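Visit report: the shared workshop at Deneton
Posted 6/13/25

I had been meaning to get over to Deneton since last August, when Oksana Demchenko gave a short talk at our club in Kirnden and left a card on the table. The workshop is in the back half of a former carpet showroom. There is no sign on the road. You go past the tyre place, turn in at the second gate and ring.

Parking is free but there are only a few spaces, and one of them floods. The train is probably easier if you are coming from the Deltbridge side. It is 15 minutes on foot from the station, mostly flat.

Members pay by the month and get a key after their third session. There are 19 of them at present, and Oksana would like a few more before the rent goes up. The front room has the benches, a pillar drill, two printers and a decent stock of fixings in labelled drawers. Lathe work is by arrangement. I was pleased to see the soldering corner has proper extraction, which ours still does not.

The back room is where the robot build lives. It is a two-armed machine, and the members have been at it on and off for a year and a half. Vasylyna Kovalchuk does most of the software and was running it for the evening. The job they have set themselves is household tidying, starting with the bin and its liner. She picked it over stacking blocks on the grounds that she was tired of blocks. A thin plastic bag changes shape every time you touch it, and the grippers have to come down on a folded edge that is never quite where it was before.

They work at floor level with a sofa and a few stools left in the room, so that the software has to cope with ordinary clutter. I took a stool myself for a while and listened to the discussion about where the arms should wait between attempts.

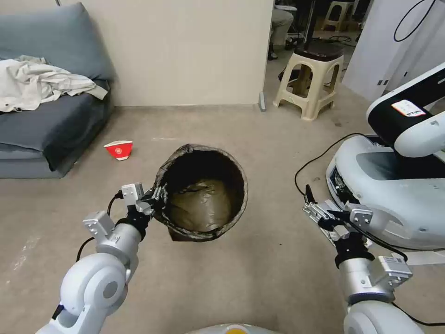
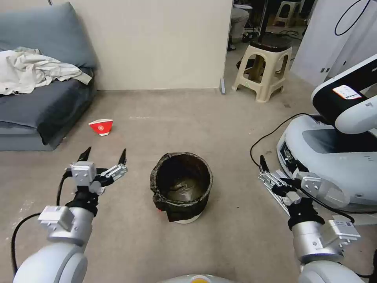

The bin and its liner, with the two arms either side.

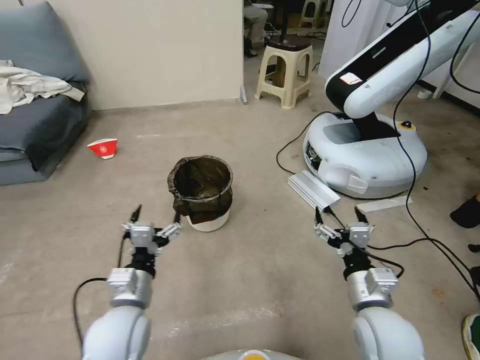
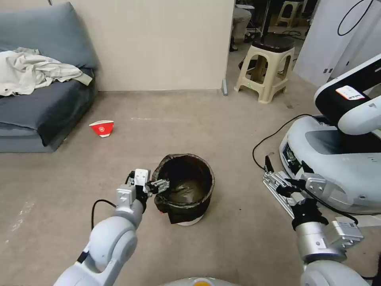

Vasylyna keeps a notebook of every run, in pencil, with a column for what she changed. She showed me a few pages. Most of the trouble has been with the approach angle. Come in too flat and the finger pushes the bag down into the bin. Come in too steep and it meets the rim and the arm stops itself, after which someone has to clear the fault and start again. The current setting is a compromise and she expects to change it again. They plan to do 100 runs without altering anything, and only then decide whether the fingertips need a softer pad.

I asked about the cables, since ours have given us endless grief. Theirs are left with a generous loop at the wrist so that the joint can turn without tugging. They had tried spiral wrap and took it off again because it was too stiff. A member called Lytvynenko has drawn up a printed clip for the forearm, and he promised to send us the file. I have not had it yet.

Safety is handled sensibly. One person runs the machine, one person watches it, and whoever is watching has no other task. Before anything moves the operator says so out loud. They also keep a written card of which checks to do at switch-on, and I copied it down for our own use:

Joints free and nothing leaning on the arms.
Cables clear of the base.
Stop button tested.
Speed set to the lowest figure for the first run.

The lowest speed is very slow indeed. I would not call it exciting to watch, but you do see exactly what the fingers are doing, and I learnt more about our own gripper problem in half an hour there than from a month of reading.

Money came up over tea. The arms were the big expense and were paid for out of a legacy, so there is no point in our trying to match them. The smaller parts are more our level. Oksana buys offcuts of aluminium extrusion from a firm that makes shop fittings and says it is worth ringing round, as most places throw the short lengths away. She also warned against cheap wrist bearings. They went through 3 sets before giving in and buying decent ones.

Tea is 50p in the tin and you wash your own mug. The kitchen is shared with the upholstery class, so the good chairs go early.

They would be happy to have a group from Kirnden on a weekday evening, six people at most because of the size of the back room. Closed shoes, please, and long hair tied back if you want to use the drill. I have put a list up by our kettle — add your name and say whether you can drive. If you have a gripper of your own, Vasylyna asked that you bring it along, working or otherwise, with the mounting screws.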